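Kevari Lema 40 camping lantern: two months of use

Posted by Esther Tanui in Lighting

I bought the Lema 40 in May to replace a gas lantern with a broken valve. It has been on four trips since then, most of them to the site at Brernstead, and it also lives by the back door at home.

What you get

The lantern, a hanging hook, a charging cable and a drawstring bag. The hook screws into the cap and folds flat. There is no wall plug in the box. The 40 in the name is the claimed run time in hours on low. I got close to that once, leaving it on in the porch of the tent overnight and through a long weekend of short uses.

Light

Low is enough for finding socks and playing cards. High is 200 lumens and will light a picnic table from end to end, but it is harsh if it hangs at eye level. I wish there were a middle setting. The warm mode is the one I use most. It draws fewer moths, and my tent neighbor Brian Ogola asked where I got it on that account.

Controls

There is one button. Press for on, press again to change mode, hold for off. With gloves on it is hard to feel, and it sits flush with the case, so in the dark I end up turning the whole thing around looking for it.

Weather

It sat out in steady rain at Brernstead for an evening and kept working. The rubber flap over the charging port is stiff and I expect it to tear before anything else goes.

Reading by it

On low, an arm's length from the page, small print is tiring after half an hour. On high with the bag pulled over it as a shade, it is fine.

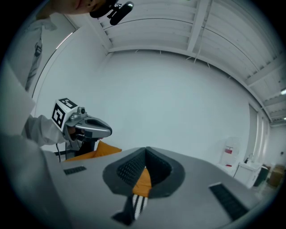
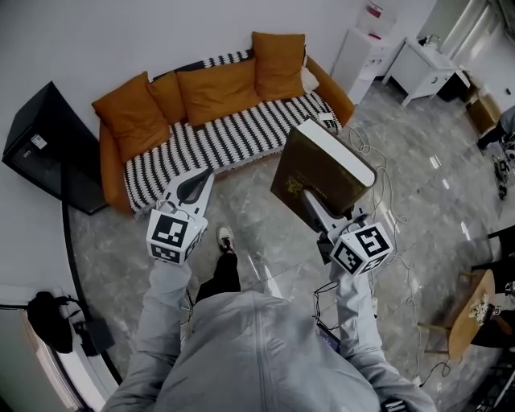
A hardcover and a zigzag throw. 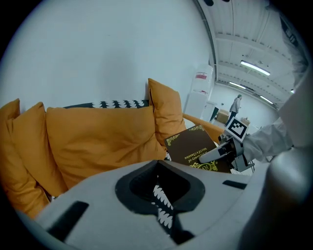

Compared with the Clerketti

I borrowed a Clerketti lantern for 2 nights. It is brighter and has a proper dimmer, but it is heavier and the handle rattles. For car camping I would take the Clerketti. If you carry your gear any distance, the Lema is easier to live with.

Price

I paid 40 dollars. Spare flaps are sold separately, and I have ordered one.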